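Octubre
Redacción de Kelly Aguiar

Un ensayo sobre tareas domésticas mide hasta dónde llegan los brazos robóticos ante un armario

El Centro Plistier de Automatización Aplicada ha presentado los resultados preliminares de un ensayo destinado a determinar si los manipuladores robóticos disponibles en la actualidad pueden asumir tareas ordinarias del hogar y del comercio textil. El trabajo, coordinado por la ingeniera Thaís Toledo, se ha centrado en colgar, retirar y reordenar prendas en un armario estrecho, así como en la colocación de piezas planas sobre una superficie de trabajo.

La conclusión provisional del equipo es prudente. Los manipuladores completaron sin intervención humana 130 de los 200 intentos programados. El resto requirió la ayuda de un operador o se dio por fallido al agotarse el tiempo asignado. El informe considera que estas cifras permiten hablar de un avance respecto de la campaña anterior, si bien quedan lejos de lo que se exigiría a un servicio comercial.

El programa se organizó en dos bloques. El primero, de carácter preparatorio, se dedicó a piezas planas de contorno sencillo y sirvió para ajustar la fuerza de cierre de las pinzas y comprobar la respuesta del sistema ante objetos de poco espesor. Según la memoria técnica, este tipo de ejercicio ofrece condiciones más favorables que la ropa, cuya forma cambia con cada contacto, y permite comparar distintos ajustes con un mismo criterio.

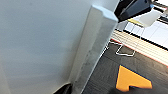

Una pieza naranja sobre la superficie oscura, junto al dedo de la pinza.

El segundo bloque, más extenso, se desarrolló con prendas en perchas. Los responsables del ensayo eligieron este cometido por su presencia tanto en las viviendas como en los almacenes y las tiendas de ropa, donde la reposición de género ocupa una parte considerable de la jornada. Benedito Quintana, responsable de operaciones de la cadena textil Grasso, que participa como entidad observadora, señaló que el sector sigue estas pruebas con interés, aunque sin prever por ahora su incorporación a los establecimientos.

«Una persona descuelga una chaqueta, la aparta y toma la de detrás sin pensar en ello. Para un manipulador, cada uno de esos gestos es un problema distinto», declaró Quintana durante la sesión de presentación, celebrada el lunes en la sede del centro.

La memoria identifica tres dificultades principales. La primera es la sujeción del gancho de la percha, una pieza delgada que exige una aproximación precisa y que puede girar al menor roce. La segunda es la falta de espacio: en un armario estrecho, el propio brazo ocupa buena parte del hueco y puede arrastrar las prendas vecinas. La tercera corresponde a la ropa oscura colgada en grupo, en la que los sistemas de visión distinguen con dificultad dónde acaba una prenda y dónde comienza la siguiente.

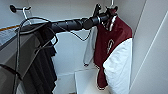
Boletín Plistier, núm. 20, pág. 8

Piyumi Mridha, investigadora del área de percepción, explicó que los fallos no se repartieron de manera uniforme. Las prendas con colores contrastados y cuello bien marcado, como una chaqueta granate y blanca utilizada en el armario de pruebas, fueron localizadas con mayor regularidad. Las prendas negras y sin detalles visibles concentraron, en cambio, la mayoría de las intervenciones del operador.

«El sistema encuentra la percha en buena parte de los casos. Lo que todavía no resuelve con fiabilidad es qué hacer cuando la tela se engancha o cuando la percha vecina se desplaza con ella», indicó Mridha. La investigadora añadió que la recuperación tras un error será el objeto principal de la próxima campaña y que el equipo revisará los criterios con los que se da por válido un intento.

El tiempo de ejecución constituye otro de los límites señalados. El centro no ha hecho públicos los registros completos, que se encuentran en fase de revisión, pero reconoce que los manipuladores trabajan con mayor lentitud que una persona sin formación específica. A juicio de los autores, esta diferencia tendría una importancia menor en el hogar, donde la tarea puede realizarse en ausencia de los residentes, y resultaría determinante en una tienda abierta al público.

También se examinó la influencia del entorno. El armario de pruebas reproduce condiciones habituales en una vivienda, con paredes blancas, prendas colgadas y objetos de uso corriente en la parte baja. La empresa Kalance, encargada de la evaluación independiente, recomendó mantener esos elementos durante los ejercicios, por entender que un interior vacío habría dado lugar a resultados poco representativos.
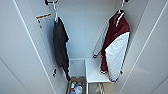 El armario de pruebas, con prendas colgadas y un recipiente con frascos en la parte inferior.

Edivaldo Rezende, director técnico de Kalance, valoró de forma positiva el procedimiento seguido, pero pidió cautela en la lectura de los datos. En su opinión, un porcentaje de aciertos obtenido con un solo armario y un conjunto limitado de prendas no puede trasladarse a otras viviendas sin nuevas comprobaciones. Rezende recordó, asimismo, que el ensayo no incluyó el doblado de ropa ni el uso de cajones, tareas que la entidad evaluadora considera de mayor complejidad.

La coordinadora del trabajo coincidió con esa valoración. Toledo manifestó que el centro no tiene previsto anunciar plazos para un uso doméstico y que la prioridad consiste en ofrecer mediciones comparables a los fabricantes y a las empresas usuarias. «La pregunta de si una máquina puede ordenar un armario admite hoy una respuesta parcial: puede hacerlo en ocasiones, despacio y con una persona cerca», afirmó.

La siguiente fase contará con la participación de la firma Bruslow, que aportará un nuevo juego de pinzas y colaborará en la definición de las pruebas. Está previsto ampliar la variedad de perchas y de tejidos, incorporar armarios de distintas dimensiones y estudiar por separado los intentos en los que el operador debe intervenir. El informe definitivo se remitirá a las entidades participantes una vez concluida la revisión de los registros, y un resumen quedará a disposición del público en la biblioteca del centro.

Noticias relacionadas
Kalance actualiza su guía para la evaluación de manipuladores en interiores
Grasso estudia la reposición asistida en sus almacenes
Bruslow se incorpora al programa de pinzas del Centro Plistier
Abierto el plazo de inscripción para la jornada sobre robótica y comercio textil
Piyumi Mridha expone los límites de la visión artificial ante tejidos oscuros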